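4. O pão pousado na mesa e o prato ao lado

4.1. O problema do "lugar certo"

A literatura sobre organização doméstica trata o prato como se fosse uma resposta. Posta-se um prato na mesa, e supõe-se que o alimento irá para cima dele; quando não vai, fala-se de desleixo, de pressa ou de falta de hábito. Custa-nos aceitar esta leitura. Nas refeições ligeiras que acompanhámos – pequenos-almoços tardios e lanches, sobretudo – o pão passou uma parte considerável do tempo diretamente sobre o tampo, a um palmo de um prato desocupado, sem que ninguém à mesa desse sinais de considerar a situação anómala.

Vergara, num relatório interno que circulou entre nós antes do início do trabalho, chamou a isto "fase de espera" e propôs que se lhe atribuísse uma categoria própria na grelha de codificação. Adotámos a categoria com reservas. O termo "espera" pressupõe que o pão está a caminho de algum sítio, e é precisamente isso que falta demonstrar. Um pãozinho deixado sobre a mesa pode vir a ser posto no prato, pode ser comido dali mesmo ou pode regressar ao saco. Antes de sabermos qual destas coisas acontece, chamar-lhe espera é já decidir o resultado.

4.2. Condições de observação

O estudo decorreu em dois locais, a sala de refeições de Stetthorpe e a copa de Roklow, com 25 participantes no total. Cada pessoa tomou parte em várias refeições curtas, sempre com a mesma loiça e com pão do mesmo fornecedor. Os pratos eram rasos, de bordo pouco levantado, em cores lisas. A escolha não foi inocente: num ensaio anterior, com loiça decorada, vários participantes comentaram os desenhos e passaram a comportar-se como quem avalia uma compra.

As mesas eram brancas. Também esta decisão merece discussão, e não estamos convencidos de que tenha sido a melhor. Uma superfície clara e mate facilita a contagem de migalhas, mas convida ao cuidado; quem se senta diante dela repara nas manchas que já lá estão e talvez hesite em acrescentar outras. Patricio Vergara sustentou, durante o planeamento, que o efeito seria desprezável. Os dados de que dispomos não permitem dar-lhe razão nem negá-la, e preferimos registar a dúvida a escondê-la numa nota de rodapé.

A regra de codificação foi simples. Considerou-se "sobre o prato" todo o alimento cuja base assentasse no interior do bordo; "sobre a mesa", todo o alimento em contacto com o tampo; "na mão", todo o alimento levantado. Os casos em que uma mão tocava no pão sem o levantar foram, na primeira versão da grelha, contados como "na mão". A segunda codificadora opôs-se, com bons argumentos, e acabámos por abrir uma quarta categoria, "em contacto". A situação da Figura 3 é deste tipo.

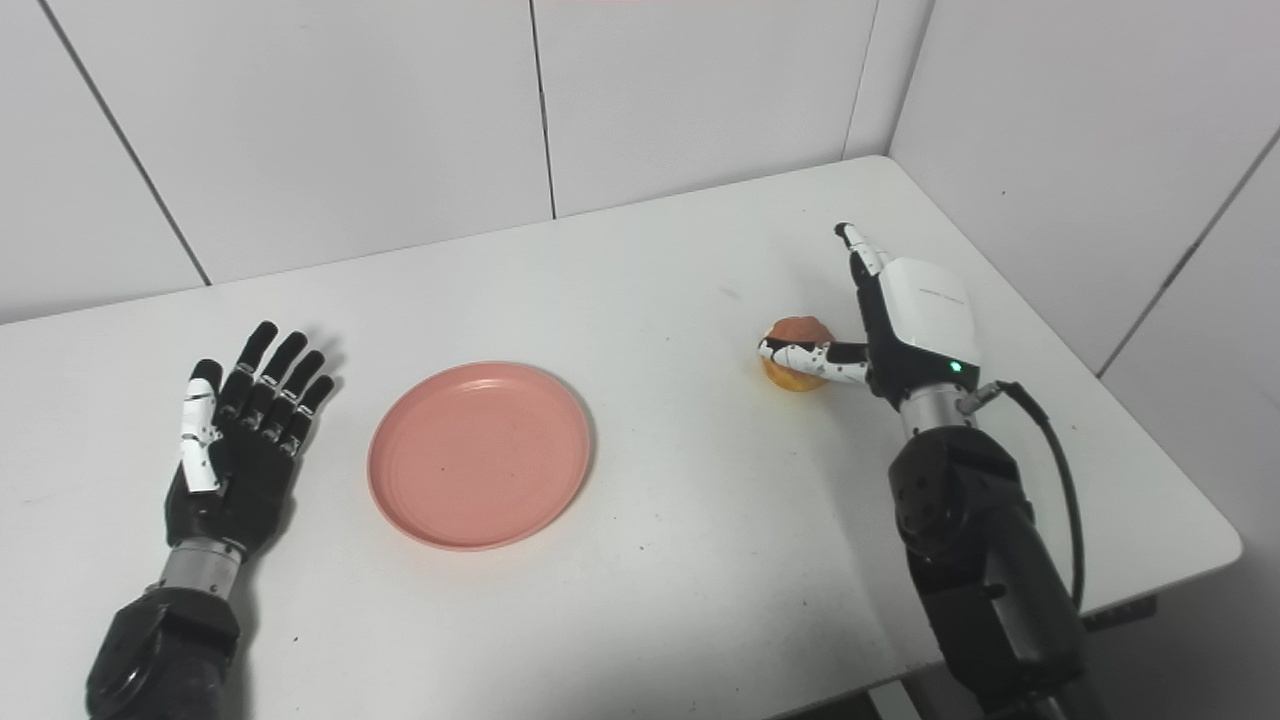
Figura 3. Prato cor-de-rosa sem alimento e pãozinho assente no tampo, com a mão direita em contacto com o pão. Código atribuído: "em contacto".

A introdução desta quarta categoria alterou mais coisas do que prevíamos. Com a grelha antiga, as transições entre mesa e prato pareciam nítidas: o pão estava num lado, passava pela mão e aparecia no outro. Com a nova, surgiram sequências em que o pão é tocado, rodado ou empurrado alguns centímetros e volta a ficar só, sem nunca ter deixado a superfície. Não sabemos o que fazer com elas. Chamar-lhes tentativas falhadas de transporte seria cómodo e, muito provavelmente, falso.

4.3. Resultados

Dos episódios completos que pudemos codificar sem divergência, 40 começaram com o pão sobre a mesa e um prato livre ao alcance. Em 12 desses episódios o pão acabou no prato antes da primeira dentada. Nos restantes foi levado à boca diretamente do tampo, ou permaneceu onde estava até ao fim da refeição. A proporção contraria a expectativa com que partimos, mas convém não a ler com entusiasmo: o número de episódios é pequeno e a sua distribuição pelos participantes é muito desigual. Só uma pessoa, em Roklow, contribuiu com seis.

Procurámos uma relação entre o destino do pão e a distância inicial ao prato. Não encontrámos nenhuma que resistisse a uma segunda análise. A primeira parecia indicar que, quanto mais perto estivesse o prato, menos era usado, resultado que chegou a animar uma das reuniões de equipa. Retirados os episódios da participante mencionada, o efeito desapareceu. Ficou-nos a suspeita de que boa parte das regularidades descritas neste campo tem origem semelhante, em amostras nas quais um único hábito pessoal pesa como se fosse de todos.

Mais interessante, a nosso ver, é a posição relativa das duas peças. Quando o pão se encontrava do lado da mão dominante e o prato ao centro, a mão chegava primeiro ao pão, como seria de esperar. O que acontecia a seguir variava muito. Alguns participantes traziam o pão para o prato num gesto contínuo; outros aproximavam o prato do pão, manobra que a grelha inicial nem sequer contemplava e que obrigou a rever uma parte das gravações. Há ainda o caso da outra mão, a que fica pousada na mesa. O protocolo Daza recomenda ignorá-la por completo. Discordamos. Uma mão aberta e assente no tampo ocupa espaço e delimita uma zona onde dificilmente se porá um prato, quer a pessoa tenha ou não consciência disso. Faltou-nos, contudo, uma medida fiável para este efeito, e limitamo-nos a deixá-lo indicado.

4.4. O argumento da higiene

Invoca-se com frequência a higiene para explicar a existência do prato individual. O argumento é razoável em abstrato e explica mal o que se vê à mesa. Se a preocupação fosse essa, o pão deveria ser o primeiro alimento a receber prato, por ser comido com as mãos e por ter uma base que assenta em cheio na superfície. Sucede o contrário: o pão é, de tudo o que servimos, o alimento que mais vezes dispensou loiça. A fruta cortada foi sempre para o prato. O queijo também, com uma exceção que a própria participante corrigiu.

Pode responder-se que o pão é seco e não suja. Os participantes disseram-no quase por estas palavras nas entrevistas finais. Mas o pão que servimos deixava migalhas, e os mesmos participantes que alegaram limpeza recolheram-nas depois com o lado da mão. A explicação dada em entrevista parece-nos, por isso, construída a posteriori, e aconselhamos prudência a quem queira basear nela qualquer recomendação sobre o modo de pôr a mesa.

Também os pratos dados como limpos nem sempre o estavam de forma absoluta. Em várias refeições anotámos pontos escuros minúsculos no fundo de pratos que não tinham recebido nada desde o início da observação. Podiam ser migalhas da refeição precedente, defeitos do vidrado ou pó. Não os analisámos. Mencionamo-los por terem dado origem a uma discordância entre codificadoras quanto ao estado "vazio", resolvida com a regra de que um prato sem alimento reconhecível se considera vazio, tenha ou não vestígios.

4.5. Limitações

A mais séria é a ausência de refeições partilhadas. Todos os episódios analisados dizem respeito a uma pessoa sozinha diante da mesa, e é plausível que a presença de outros comensais empurre o pão para o prato por simples decoro. O grupo de Cliltbridge prepara uma recolha com mesas de quatro lugares, e aguardamos os resultados com interesse, embora nos tenha chegado a informação de que a grelha usada será a antiga, sem a categoria "em contacto". Se assim for, a comparação com os nossos dados ficará comprometida logo à partida.

A segunda limitação prende-se com a forma do pão. Usámos pãezinhos redondos, de topo abaulado, que assentam bem e não rolam. Uma fatia comporta-se de outro modo: é mais difícil de agarrar quando está encostada à superfície e expõe o miolo. Na recolha-piloto de dezembro houve fatias, mas a codificação perdeu-se em parte e não quisemos reconstruí-la de memória.

Por fim, a noção de episódio continua por resolver. Fizemos coincidir o seu início com a primeira imagem em que prato e pão aparecem ambos desimpedidos, e o seu fim com a primeira dentada ou com o levantar da mesa. Um leitor da versão preliminar observou que o critério favorece os episódios curtos. Tem razão, e as durações médias apresentadas na secção seguinte devem ser lidas com essa reserva.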